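Ticket 3358 - Flavport recipe scaling gives wrong yeast amount
Product: Flavport desktop
Status: Solved, waiting for confirmation
Priority: Normal

Opened by Kulsoom Usmani, Lalemer bakery, 6:40 am

Hello. After the December update our bread recipes do not scale correctly. I open the white sandwich loaf, I change the batch from 4 loaves to 52 loaves, and flour, water and salt are good. The yeast stays the same as for 4 loaves. We noticed it only when the dough did not rise. Please help, we bake every night and now my colleague calculates the yeast by hand.

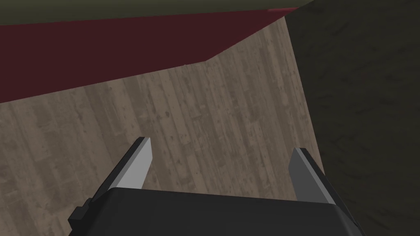
Iveta Koubek
Second-line support, Flavport

Good morning Kulsoom, thank you for the clear report. I am sorry for the lost dough.

I tried to repeat the problem on my side with a clean installation. With our standard white loaf the yeast scales as it should, so I think the cause is in your own recipe file. Could you please send me three things:

1. The exported recipe (File, then Export, then "with units").
2. The unit you see next to the yeast when you open the ingredient list.
3. Whether the recipe was typed in by you or imported from another program.

Until we find the cause, please do not press "Save as new base" after scaling. It would write the wrong yeast amount into the original recipe, and then it is more difficult to repair.

Kulsoom Usmani, 9:15 am

File is attached. The unit next to the yeast is "sachet". The recipes were imported from Tenasico two years ago by Abenezer Lemma, who was our head baker at that time. The pizza dough has the same problem. The rye bread is fine, but it is made with sourdough and has no yeast line.

Iveta Koubek, 10:05 am

Thank you, the file helped a lot. I found the following.

In the Tenasico export, "sachet" is not a weight. It is a text label. The older version of Flavport guessed that one sachet is a number and multiplied it. The December version does not guess any more - if the unit has no weight behind it, the line is treated as a note and stays as it is. I agree that the program should show a warning in this case, and at present it does not.

I passed this to Abenezer Worku from development. The internal number is 1859.

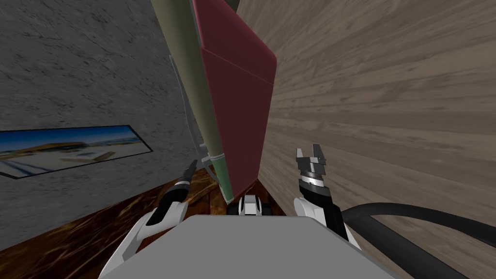
For the recipes you have now, the repair is done in the unit table. Please go to Settings, then Units, then Custom. Choose "sachet" and write the weight in grams which is printed on the packet you use. Tick "Use as weight" and close the window with OK, not with the cross. After this, open each recipe one time and press Recalculate.

If you changed the yeast brand since the import, please check the weight also in the old recipes.

Kulsoom Usmani, 1:30 pm

I did it for the white loaf and the yeast is now changing with the batch. For the pizza dough it still stays the same.

Iveta Koubek, 1:50 pm

In your file the pizza dough has "sachets" with an s at the end. For the program it is a different unit. Please add it in the same table with the same weight.

Kulsoom Usmani, 2:10 pm

Yes, now both are correct. I will check the buns this evening and write to you if something is wrong.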